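Der Farn von Trevden

Also, die Sache mit dem Farn fing damit an, dass meine Tante nach Lodadley zog und ihn nicht mitnehmen wollte. Er sei zu alt für den Zug, meinte sie. Ich war sechsunddreißig, frisch getrennt und wohnte im zweiten Stock über der Bäckerei Kallio in Trevden, und ich hatte noch nie im Leben etwas länger als einen Sommer durchgebracht, was grün war. Sie stellte ihn mir trotzdem in den Flur, küsste mich auf die Stirn und ließ mir einen Zettel da. Darauf stand: »Redet gern. Mag keine Heizung.«

Ich hielt das für einen Scherz. Meine Tante scherzt viel, und man merkt es meistens erst im Auto nach Hause.

Die ersten Tage standen wir uns eher höflich gegenüber, der Farn und ich. Ich goss, er tropfte auf die Dielen. Abends kam der Geruch von unten herauf, Sauerteig und verbrannter Zucker, und ich saß am Küchentisch und schrieb Nachrichten, die ich dann nicht abschickte. Sehr lange Nachrichten! Eine davon hatte Zwischenüberschriften.
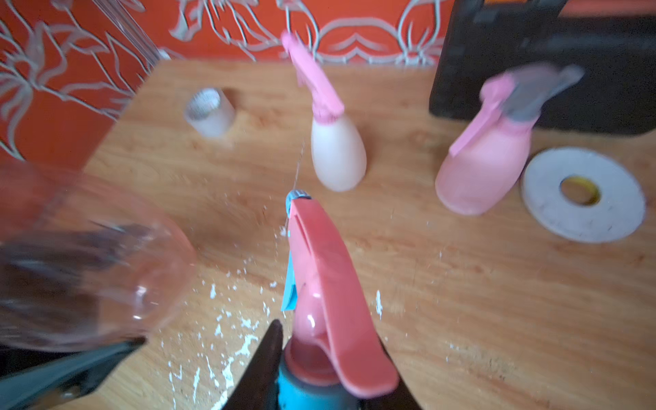

Irgendwann im November fing ich an, sie laut vorzulesen, bevor ich sie löschte. Man hört ja viel besser, was für einen Quatsch man schreibt, wenn man ihn ausspricht. Und weil sonst keiner da war, las ich sie eben dem Farn vor. Bei der dritten oder vierten (es ging um den Kaffeekocher, den er behalten hatte, ich war wirklich in Fahrt) sagte eine Stimme aus dem Flur: »Das mit dem Kocher würde ich streichen.«

Ich dachte natürlich an den Nachbarn. Die Wände in dem Haus sind dünn wie Backpapier. Ich bin sogar hinaus ins Treppenhaus, in Socken, aber da brannte kein Licht, und aus der Bäckerei kam nur das Brummen der Knetmaschine.

Als ich wieder reinkam, sagte der Farn: »Und das mit seiner Mutter auch.«

Was macht man da? Ich habe erst mal die Heizung ausgestellt. Stand ja so auf dem Zettel. 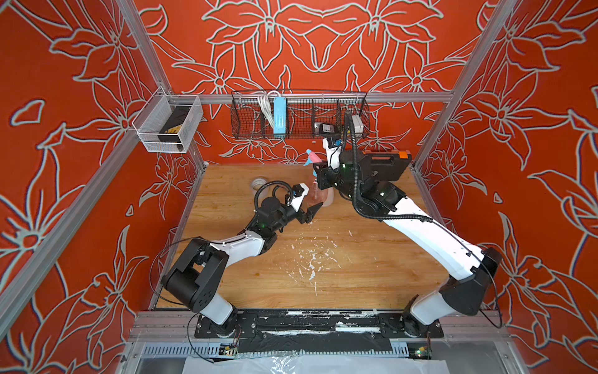 Danach redeten wir fast jeden Abend, meistens über Kleinkram. Er hatte eine heisere, etwas beleidigte Stimme und zu allem eine Meinung, zu meiner Schwester, zum Radioprogramm, zu den Gardinen. Vor allem aber erzählte er von meiner Tante. Dass sie neunundzwanzig Jahre lang jeden Brief zuerst ihm vorgelesen hatte. Dass sie einmal fast nach Mandine gegangen wäre, wegen eines Mannes mit einem Ruderboot, und dann am Bahnhof umgedreht ist, mit dem Koffer in der Hand und einer Tüte Kirschen. Davon hatte in unserer Familie kein Mensch je ein Wort gesagt.

»Warum ist sie denn umgedreht?«, fragte ich.

»Es hat geregnet«, sagte der Farn, und mehr war aus ihm nicht herauszukriegen, egal wie ich es anstellte. Ich versuchte es mit weichem Wasser, mit Schatten, mit einem Platz im Bad. Er genoss das alles und schwieg.
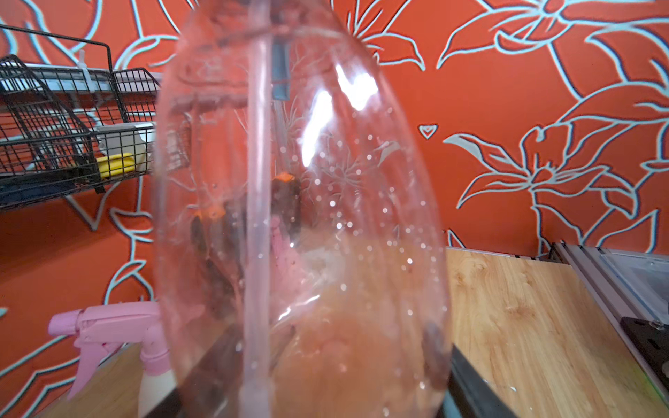
Klare Flasche, kleine Tropfen.

Im Frühling rief ich meine Tante an. Ich hatte mir vorgenommen, ganz beiläufig zu fragen, und platzte nach zwei Sätzen damit heraus: der Mann, das Boot, die Kirschen. Es war so still in der Leitung, dass ich in Lodadley ihre Küchenuhr hörte.

»Du hast ihn also neben das Radio gestellt«, sagte sie schließlich. »Da wird er immer so geschwätzig.«

Dann wollte sie wissen, ob er genug Licht habe, ob ich esse und ob ich die Nachrichten endlich aus dem Telefon geworfen hätte. Hatte ich, bis auf die eine mit den Zwischenüberschriften. Die fand der Farn gelungen.

Zwei Wochen später nahm ich doch den Zug, mit ihm auf dem Schoß, in ein altes Bettlaken gewickelt. Kurz hinter Mandine fing es an zu regnen, und er fragte, ob wir vielleicht aussteigen könnten, nur für eine Stunde. Er habe den See noch nie gesehen.

Ich nahm meine Jacke und half ihm durch die Tür.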